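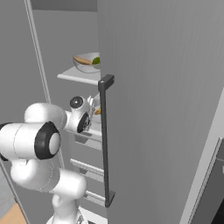
Murdo Galbraith wrote:
If the district says doors open at 7:40, then doors open at 7:40, and I don't see why my kid should stand in the parking lot until 8 because somebody forgot to tell the bus company. Did anyone get an email? I got a text at 10 p.m. that said "see updated schedule" and the link went to last year's lunch menu.

karras_mom wrote:
Same text here. I called the front office this morning and was on hold for 30 minutes, then got a very nice lady who read me the exact same page I already had open. What I got out of her: the new bell times start in November, after the break, and they're for the middle school and the high school. Elementary stays where it is. She wasn't sure about the preschool room at Jella Street.

So that's one answer and one more question, I guess.

tuba_dad wrote:
Wait, elementary stays the same? The letter my daughter brought home says "all buildings." It was at the bottom of her backpack under a banana so I can't promise I read every word, but "all buildings" was in bold.

karras_mom wrote:
Mine says "all secondary buildings." Is yours the green one or the white one? I think the white one went out first and the green one was supposed to replace it.

tuba_dad wrote:
White. Well, that explains a lot. Nice of them to mention it.

Unai Gallardo wrote:
I went to the board meeting, so let me type up what I've got before I lose the napkin I wrote it on. It ran long and I left before the part about the track.

The change is one bus run instead of two for the upper grades. Right now the middle school kids get picked up first and the same buses go back out for the high school. With the new plan everybody from sixth grade up rides together, and the high school starts later than it does now. The middle school starts a little earlier. The board voted on it last month and I think most of us missed it, me included. It was listed under "transportation contract renewal" and I skipped right past it.

The savings they gave was one fewer driver shift, and they're short on drivers anyway. Somebody asked if that meant longer rides and the answer was yes for the Mondska Road end, up to 60 minutes each way in the worst case. There was some noise in the room at that point.

Also, early drop-off at the middle school cafeteria is still happening but you have to sign up again, even if you signed up in August. I asked twice because I couldn't believe it. Yes, again.
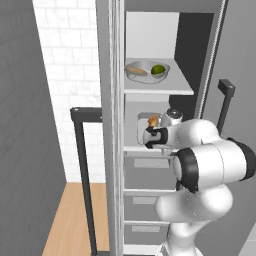

The sign-up is on the same parent portal as before (Fostora, the one that logs you out if you breathe on it). You go to Forms, then Before and After Care, and it's the fourth thing down, called "AM Supervision." Do it on a computer if you can. On my phone the Submit button was hiding behind the little chat bubble and I filled the whole thing out twice.

Murdo Galbraith wrote:
An hour on a bus with high schoolers. My son is 11. Who thought that was a good idea?

hallpass77 wrote:
I'm going to be the unpopular one and say I'm for it. My oldest is a junior and she has been getting up in the dark since she was fourteen. Every doctor we've ever had says teenagers need to sleep later. If the price is that my seventh grader sits on a bus with his sister, fine by me! He'll survive. I rode with the big kids too and the worst thing that happened was I learned some words.

Murdo Galbraith wrote:
Glad it works for your house. You live where, by the library? Your ride is ten minutes. We're the second stop out on Mondska, so he'd be on there before six thirty and off it when it's almost dinner. I'm not against teenagers sleeping. I'm against paying for it with my kid's morning.

hallpass77 wrote:
OK, that's fair, I didn't know you were that far out. I still think later is right for the high school, but they could run a small bus for your end. Didn't they used to have one?

tuba_dad wrote:
They did! Route 4. It was half a bus and the heater smelled like crayons. My nephew rode it. It went away when the driver retired and they just folded it into the other routes.

karras_mom wrote:
There's a petition going to bring Route 4 back, or something like it. It's on paper at the counter at the hardware store. I signed it but I'll be straight with you, the wording is a mess. The first half is about buses and the second half is about the gym floor. I'd like to see somebody write a clean one that only asks for the route.

Unai Gallardo wrote:
I can write it. I'd keep it to half a page: where the route should go, how many kids it would pick up, and a request that they put it on the next agenda under its own name so people can find it. If anyone on the Mondska end can message me how many kids are at your stop, that would help a lot. Just kids who ride now, no maybes.

One thing I should correct from my earlier post. I said the board voted last month. A neighbor pointed out that they voted on the contract, and the bell times were "presented for information." So I'm not sure whether the times are final or not. The letter reads like they are.
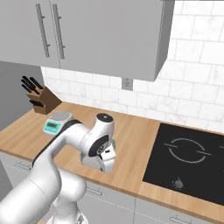 jbird_on_5th wrote:
They're final. My sister subs in the district and the staff got their new duty schedules already, with the November times on them. You could still get a route added, though, I think that's up to the transportation office and doesn't need a vote.

Murdo Galbraith wrote:
If it doesn't need a vote then why are we petitioning? Couldn't we just call them?

jbird_on_5th wrote:
I'd do both. Call first, and if you get the "we'll look into it" then you have the paper to back it up. Ask for transportation directly, don't go through the front office or you'll be on hold with karras_mom.

karras_mom wrote:
Ha. I know that hold music by heart now.

New question, does anybody know what happens to after-school clubs? My son has band until late and there's supposed to be an activity bus. The green letter doesn't say a word about it.

tuba_dad wrote:
Band director told us the activity bus is staying, same time as now, leaving from the side lot by the tennis courts. He said it like he was sure. Jazz band moves to before school though, so my kid gets none of this famous extra sleep.

hallpass77 wrote:
Oh no. Mine's in jazz band too. I take back some of my enthusiasm.

Murdo Galbraith wrote:
I called transportation. Got a person on the second ring! He said they'll run the route numbers again before the break and that we should send in the stop counts, by street, in writing. He also said the ride time they quoted at the meeting includes a stop at the old Jella Street turnaround that might get dropped. So it could be shorter than an hour even with no new bus. I still want the new bus.

Unai, there are six kids at our stop counting mine. I'll walk down and ask at the next one tonight.

Unai Gallardo wrote:
Got it, thank you. I'll have the draft up here tomorrow by noon. If you see something wrong in it please just say so, I won't be offended. And do your Fostora forms, it was already slow this afternoon.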